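From: Toon Goossens
To: adulstead-bakers
Date: November 16, 2021
Subject: Re: [adulstead-bakers] Butter too soft by the third fold?

Marit wrote:
> My croissants leaked again. I do the first two folds fine and by the
> third the butter is squishing out the ends and the whole thing sticks
> to the counter. I'm using 300 grams of butter to a full batch of dough.
> Is that too much, or am I just slow? Also, does anyone rest it
> overnight between folds?

Hi Marit, and hi everybody,

300 grams sounds fine for the big batch (the one on the old Pevitz handout, right?), so I wouldn't touch that yet. I think it's your kitchen. You said back in August that you bake with the oven already on, and I did that for years too! Mine is a tiny room and it gets like a greenhouse in there. Now I don't go near the oven until the croissants are shaped and sitting under their towel.

The other thing is the resting. I used to give it a quick 15 minutes in the fridge because the recipe said so, and it was never enough. I leave it a full 47 now, which is a silly number, but it's how long my walk to Moslow and back takes with the dog, so that's what the dough gets. It comes out firm but it still bends. If the butter cracks when you start rolling, let it sit out for a bit and try again.

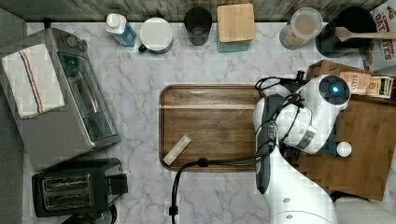 As for overnight, yes, I've done it, but only after the second fold. Wrap it tight or you get that dry skin on the outside that never really rolls back in. I lost a whole batch that way last winter and ended up cutting it into strips with cheese on top (pretty good, by the way, my neighbors ate every one).

And go easy with the pin! I push down along the whole length first, little presses, and then roll. When I start rolling hard right away the butter slides to one end and that's where it leaks. Brush the extra flour off before you fold, too.

Somebody asked me off-list about butter. I buy mine at Hermans, the plain unsalted kind, and I stock up when it's on sale and freeze it. I tried the fancy stuff once and liked it, but not at that price for something I might ruin.

One question of my own: does anyone bake theirs at 200 C the whole way? Mine brown nicely and then they're doughy in the middle. I have 4 in the freezer, already shaped, that I could test on.

Toon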